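How to Keep Score of a Baseball Game by Hand

My name is Muammer Altıntaş and I keep the scorebook for Tosham, an amateur team. I did not grow up with baseball. When I first came to the ballpark I did not understand why a strikeout is a K and why the shortstop is number 6. So I write this guide for the person who is in the same situation, who knows more or less the rules but has never held a scorecard.

What you need

You need a scorecard, a pencil and an eraser. Please do not use a pen. In your first games you will correct something in every inning. I use a book with wide boxes, because my handwriting is large, but a sheet printed at home is good also. Print one sheet for each team, or one sheet with a side for each.

A hard board under the paper helps if you sit in the stands. Write the names of the teams and the starting time at the top before you do anything else.

Step 1: Learn the position numbers

Every fielder has a number. It has nothing to do with the number on the shirt.

Pitcher 1
Catcher 2
First base 3
Second base 4
Third base 5
Shortstop 6
Left field 7
Center field 8
Right field 9

The shortstop is the one that confuses people. You expect that the infield is counted in one line from first to third, and then the shortstop comes after third base. Just memorize it. After two games you will not think about it.

Step 2: Fill in the lineups

Write the batters in the batting order from top to bottom, with the shirt number on the left and the position on the right. Leave the empty line under each name, because the substitute goes there. If there is a designated hitter, write DH for his position, and write the pitcher at the bottom of the page in the area for pitchers.

Get the lineup from the coach or from the board, and check the shirt numbers during the warm-up. In our league the shirt numbers on the lineup card are wrong quite often. Against Jurnby last season I had two players exchanged until the third inning, and I had to erase half of a column.

Step 3: Understand the box

Each box is one turn at bat for one player. In the middle there is a small diamond. The lower corner is home plate, the right corner is first base, the top is second base and the left corner is third base. When the batter reaches a base, you draw the line along the side of the diamond up to this base. When he comes home, you complete the diamond and fill it with the pencil. A filled diamond is a run.

The columns are the innings. You go down in the column, and when the inning is finished you draw a short diagonal line in the lower corner of the last box. In the next inning you start with the next batter, in the next column.
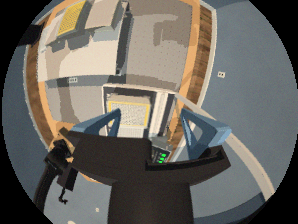
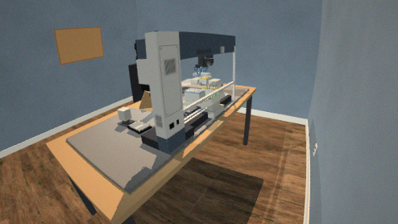 Gripper view and workstation view, both computer renderings

Step 4: Write the outs

For a ground ball, write the number of each fielder who touches the ball, in order, with a dash. A ball hit to the shortstop, who throws it to first base, is 6-3. A ball hit back to the pitcher and thrown to first is 1-3. If the first baseman takes the ball and steps on the base alone, write 3U. The U means unassisted.

For a fly ball, write F and the number. A fly ball to center field is F8. For a line drive use L, and for a pop-up use P.

For a strikeout, write K. If the batter did not swing at the last strike, write the K backward.

After every out, write the number of the out (1, 2 or 3) in the corner of the box and put a circle on it. Do it immediately. If you wait until the end of the inning, you will forget which out was the second one, especially when a runner is caught between the bases.

Step 5: Write how the batter reached base

1B single
2B double
3B triple
HR home run
BB walk
HBP hit by pitch
E error, with the number of the fielder (E5 is an error of the third baseman)
FC fielder's choice

A fielder's choice is when the batter is safe because the defense preferred to put out another runner. Do not give him a hit for it. This was my most common mistake in the first year, and Aslı Eren, who kept the book before me, found it each time she checked my totals.

Step 6: Move the runners

When a runner advances, go back to his box and continue his line. Near the line, write why he advanced. I put the shirt number of the batter who moved him. For a stolen base write SB, for a wild pitch WP, and for a passed ball PB.

If a runner is put out, draw his line only halfway to the next base and close it with a short stroke. Then write the fielders near it. Caught stealing at second by the catcher, with the tag by the shortstop, is CS 2-6.

A double play needs two boxes. For the usual 6-4-3, in the box of the runner you write 6-4 and the out number, and in the box of the batter you write 6-4-3 and DP.

Step 7: Add the totals

At the bottom of each column write the runs, hits, errors and runners left on base for the inning. Take the half minute between the innings for this.

When the game is over, check your work. Add the runs, the runners left on base and the outs of one team. The result must be the same as the number of plate appearances for this team. If it is not the same, look first at the inning with the most runs. In my book the missing runner is nearly always there.

Some practical advice

Watch the play first and write second. A beginner looks down too early and misses the throw.

If you miss something, put a small question mark and continue. Ask the scorer of the other team after the inning. The man who scores for Nic Aodha has helped me many times this way, and I have helped him.

Do not try to count the pitches in your first games. When the boxes are comfortable for you, add small dots for the balls and strikes at the edge of the box.

Practice with a game on television before the season, for example in February, when you can find old games to watch and stop the picture when you need. I did 4 complete games like this before they gave me the team book. The first one took me the whole evening.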